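Shared Laundry and Water Use in Retamal House
Final report, Household Resources course

1. Background

Retamal House is a student residence with two laundry rooms, one on the ground floor and one beside the bike storage. Residents pay a flat fee with their rent, so there is no charge per wash. Our group wanted to know how much water goes into laundry over a term and whether people would change their habits if they were given some simple information.

We chose this topic after reading the yearly water bill, which is posted near the mailboxes. The bill gives one total for the whole building and does not separate showers, kitchens and laundry.

2. Method

We put a paper log sheet in each laundry room and asked residents to write down the load size, the program and the water level. The sheets stayed up from October to December. At the end we had 1,012 usable entries. Entries with no load size were left out.

We also sent a short survey to all floors. It had 15 questions – most of them about how often people wash and how they decide that a load is big enough.
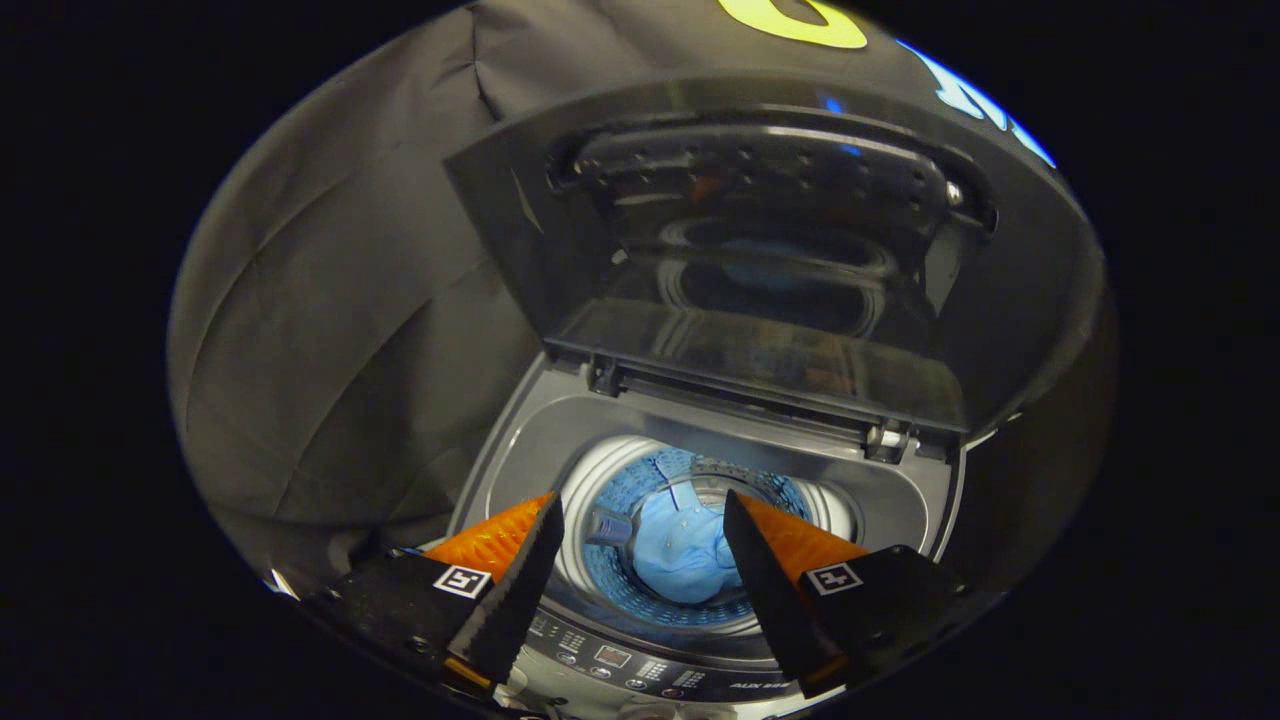
Load size was the hardest thing to record. People do not weigh their clothes, and "half full" means something different to each person. We decided to use the drum as the measure. On a top loader with the lid swung up, the small holes in the basket wall are easy to see, and they gave us a simple way to talk about height. A load that covered the lower third of the holes was small, up to two thirds was medium, and anything above that was large. We taped a drawing of this next to the log sheets.

3. Results

Small loads were the most common kind in both rooms. Many of them were washed at the highest water level. In the survey, the usual reason given was that the setting had been left there by the person before and it did not seem worth changing.

The room beside the bike storage had fewer large loads than the ground floor room. We think this is because people stop there on the way in and wash sports clothes by themselves, but the log sheet did not ask for the type of clothing.

After we put up the drawing, the share of small loads went down for a while and then came back up near exams.

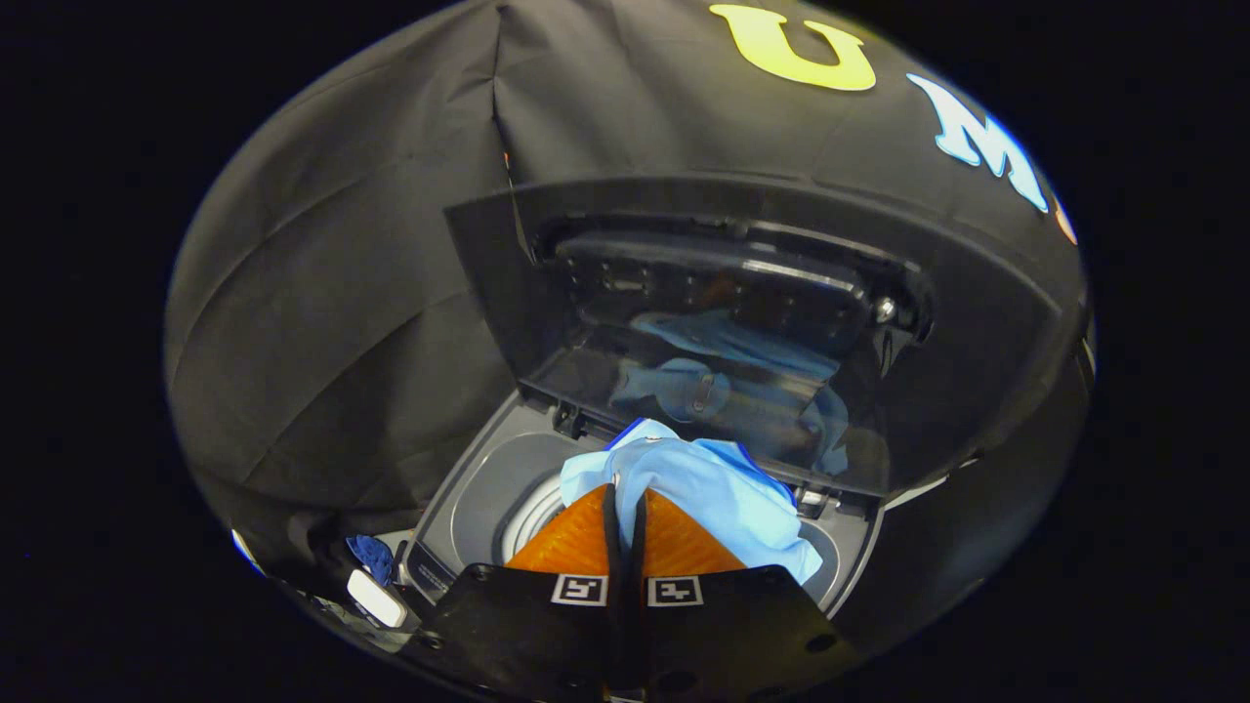

Several survey answers were about care of the machines and had little to do with water. Residents asked who cleans the filters, whether lids should stay open between washes, and whether covers are a good idea. A fabric cover like the black one with the big yellow U and the white M keeps dust off, but it can also hold in damp air if it is closed over a wet drum. Our suggestion is to leave the lid propped open for a time after the last wash – then cover it.

4. Problems

Some residents filled in the sheet for a week and then stopped. The pen in the ground floor room went missing more than once. We also had no meter on the laundry supply, so our water figures are estimates taken from the machine manuals, and we have kept them in the appendix.

5. Next steps

The residence office has agreed to keep the drawing on the wall. A group from Sisitz Hall has asked for our log sheet and plans to use it in the spring term, with an added column for type of clothing.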